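Notebook, Andex ingest and perception - September, started 9:40

Picked up where the last entry stopped. Goal for today: find out why the left-right assignment flips in the ingest step, and get the fisheye undistortion out of the training path if the numbers allow it.

Working set is the bedroom garment batch, 609 clips. Of these, 17 fail the pairing check in the Vuston loader. The check looks at both gripper streams, matches the clocks, and then asks whether the relative pose between the two devices stays on the correct side for the whole clip. All 17 have both streams present and timestamps that look sane, so it is a labeling problem or a tracking problem.

Read the mount code first. The body sticker comes through upside down in the wrist view, and the reader in ingest was only trying the upright crop. Added a 180 degree rotation before decode. The crop region is fixed relative to the body so this costs nothing. On trousers over the side of the bed it now returns 017 every time I run it.
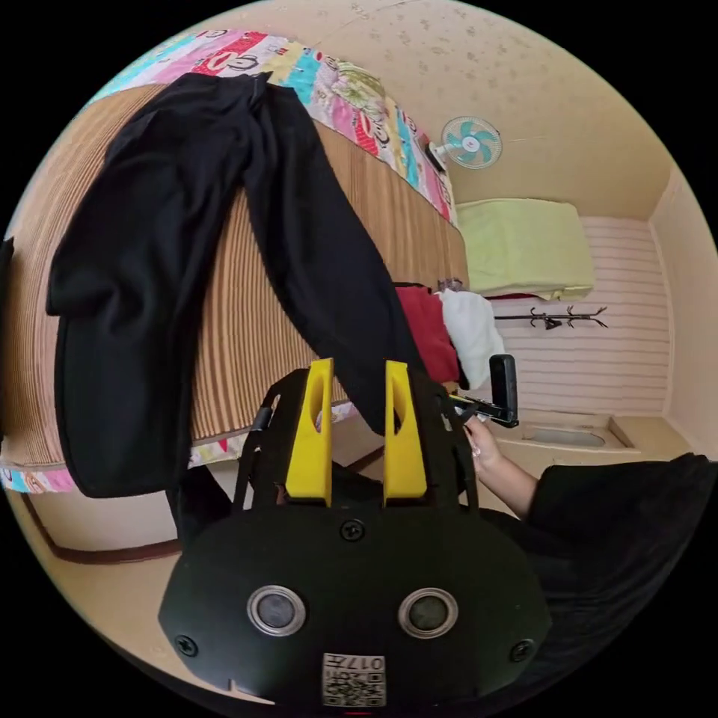 Ekmont Manipulation Software Group - Perception and Data Tooling

Side assignment is a separate matter. The loader was taking the side from stream order and ignoring the sticker text. Changed it to parse the suffix where it is legible and fall back to stream order with a warning. Re-ran the 17: 11 pass. The other six are tracking.

Those six share a pattern. The second device comes in close to the body of the first, dark sleeve behind it, and the feature tracker locks onto the sleeve. The sleeve moves with the arm, so the residuals stay low and the filter is happy with a wrong answer. Raising the feature count from 490 to 2000 made no difference except to the run time. Put it back to 490.

What did help: a static mask over the gripper body and finger mount, plus a dynamic mask for low-texture dark regions that touch the image border. Four of the six recover. The bedding is good for tracking - high contrast, lots of corners, and it mostly stays put. The striped side of the bed is bad. Repeated stripes give matches that are off by one period, and the error shows up as a sideways jump in the pose. Lowered the ratio test threshold and the jumps got smaller. Did not go away.

Window views have their own problem. Exposure is pulled down by the glass and the black cloth in the fingers loses nearly all its detail. The grasp-state classifier works from the gap between the yellow fingers, so a black strap in the channel between them reads as "open, empty" on a lot of frames. Dalal Tarawneh suggested using the width estimate only as a prior and letting the cloth segmentation vote. Tried it with equal weights. Better on straps, worse on folded edges. Weights need a proper sweep.

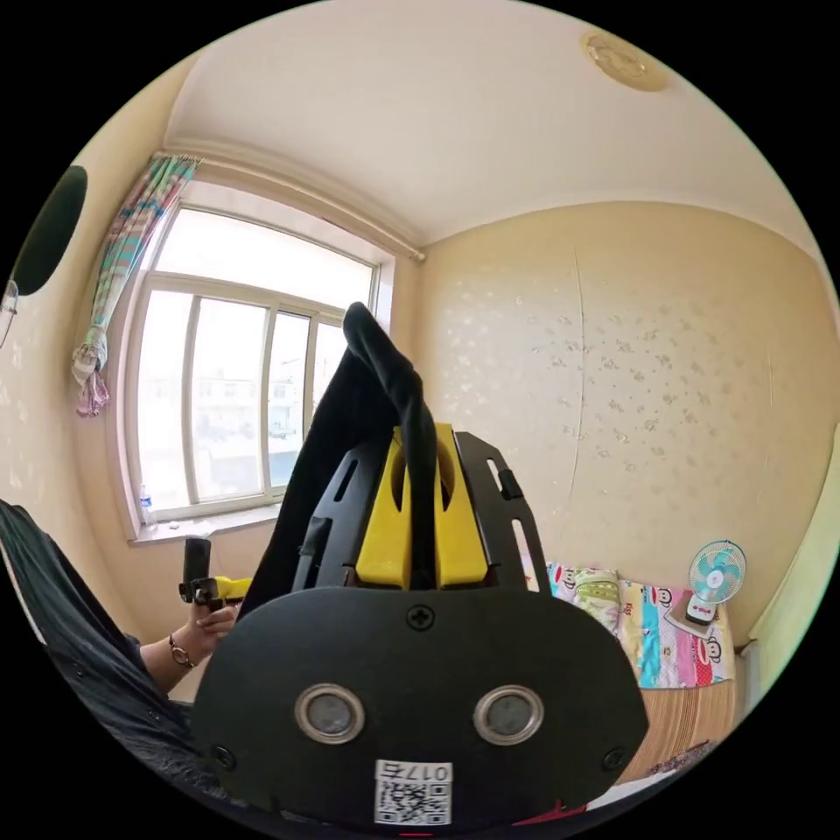

Fig. 2. Strap in the finger channel, window behind. Sticker text inverted, suffix legible.

Undistortion: trained the small policy on raw circular images against the rectified ones, same seed, same clips. Validation loss within noise of each other. Raw keeps the second hand in view near the rim, and rectifying crops most of that. Leaving raw as the default. The Bataineh planner still wants a pinhole model for its collision check, so rectified frames get generated on request and are not stored.

Open items:

- two clips still failing pairing, moved to the hold list
- loader warning prints once per frame, should be once per clip
- sweep the prior/segmentation weights, start from 0.3
- border mask assumes a circular image, will break on the old square crops
- ask Dalal whether the planner can read the fisheye model directly

Branch pushed, not merged. Tests pass except the timestamp one, which was failing before I touched anything. Stopped 17:50.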